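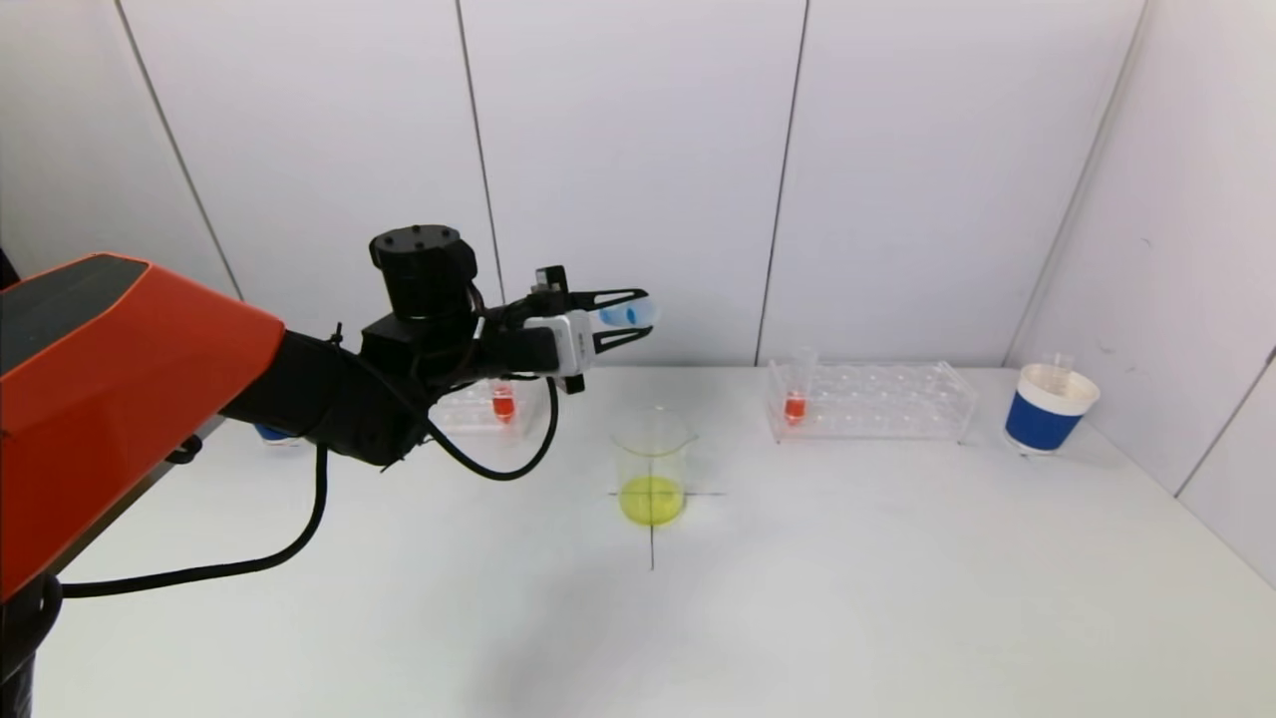 Young-sook Koo
Second-year student, Steltuten practical project

Matching coloured solutions by eye: a bench report

1. What the project was about

The task was to find out how well people can match the strength of a coloured solution by looking at it, without an instrument. I used food dye in tap water. The colours were yellow, red, red-orange and blue. The yellow was kept in a beaker and the others were made up in small tubes and stood in racks.

I chose the topic after the first-year practicals, where we were asked several times to stop adding something "when the colour matches the standard". People on the same bench would stop at quite different points. I wanted to know if some colours are harder than others, and how much the bench itself matters.

2. Equipment

Clear glass beaker with a spout and graduations
Small plastic tubes with rounded ends
Two clear acrylic racks
Liquid food dyes from Flotevell (yellow, red, blue)
Plastic droppers
Tap water, left to stand in a jug
Black marker for the table
Notebook and printed answer sheets

The graduations on the beaker are faint and should not be used for measuring. All volumes were measured in a cylinder at the sink and poured in afterwards. I lost one afternoon in December finding this out.

3. The bench

All of the work was done on a table with a white top. The first trials were on an ordinary dark bench and the pale solutions were very difficult to judge there, blue most of all. On the white table the same tubes could be told apart quite easily.

I marked the table with a black cross and the beaker stands on it. The cross had two uses. It put the beaker back in the same place after every refill, so the light came through it from the same side. The lines also gave people something with a sharp edge to look at next to the colour, and several of them said that helped. One person found the lines distracting and looked over the top of them.

The racks went behind the beaker and off to the right. Clear acrylic was a good choice for this job. Our older racks are solid and hide most of the tube, so you end up lifting each one out to see it, and tubes that are lifted out do not always go back in the right hole. Clear racks do have one problem. Colour from one tube can show in the plastic beside it, and a weak tube next to a strong one looks stronger than it is. For that reason I left most of the holes empty and kept the tube being judged at the end of a row. An empty tube was kept in the rack as a blank.

4. Making up the solutions

I made one stock of each colour and diluted from it. Red-orange was made by adding yellow stock to red stock. I used 2255 ml of water over the whole project and 687 ml of that went into yellow, mainly refilling the beaker.

The method for each tube was:

Rinse the tube and shake it out.
Add the water first.
Add the dye with a dropper kept for that colour only.
Close the tube and turn it over five times.
Wait until the bubbles have gone.
Put it in the rack and write the position in the notebook.

Adding the dye first gave worse results. It stays in the rounded end and needs a lot more turning to get an even colour. I also tried labels on the tubes but people read them instead of looking at the colour, so I went over to a written plan of the rack. The plan has to be kept up to date. On two occasions I moved a tube and did not write it down, and both sets were thrown away.

5. The judging

Each person was given 15 pairs and asked to say which of the two was stronger, or if they were the same. There were 19 people, which gave 285 judgements. The order of the pairs was changed each time. People could hold the tubes up or leave them in the rack as they liked, and I noted which they did.

All sessions were in the morning with the blinds half down. I would have preferred a fixed lamp but the one I asked for was in use.

6. Results

Red was the easiest. Almost everyone put the red pairs in the right order, including the two pairs I had made very close together.

Blue was reasonable when it was strong and poor when it was weak. In the palest pair more people answered "the same" than gave the right answer.

Yellow was the worst of the four. Once the yellow was bright, adding more dye made very little difference to what people saw. A few described the stronger one as "warmer" but still marked it as weaker. This agrees with what I noticed in the beaker, where I could add several extra drops and see no change from the front. Looking down through the liquid from above was better.

Red-orange gave mixed results. I think people were answering a different question for this colour. If one tube had slightly more yellow in it they saw it as weaker, even when the total dye was higher. I should have kept the proportion of red to yellow the same in every tube and I cannot be sure that I did.

People who held the tubes up against the white table did better than those who held them up to the window.

7. Problems

The droppers do not all give the same size of drop. I checked this late, after the blue set was finished. The yellow and red droppers were close to each other but the blue one gave larger drops, so the blue solutions were probably stronger than the notebook says. The order within the set is not affected.

Small tubes hold very little, and a drop of water left in one after rinsing is enough to change a weak solution. Next time I would dry them overnight.

The dye stained one of the racks slightly where a cap had not been pushed down. It came off with warm water and washing-up liquid. The marker lines on the table needed going over again after each wipe down, and tape might be better.

I did not ask anyone about their colour vision before they started. This should be on the answer sheet.

8. If the project is continued

I would drop red-orange and spend the time on yellow. It would be worth comparing a view from the side with a view from above, using the same beaker in the same place, and using more than one depth of liquid. A sheet of grey card behind the racks could also be tried.

The spare stock solutions are in the cupboard under the sink, second shelf, with the date made written on the cap. The blue should be made again before it is used.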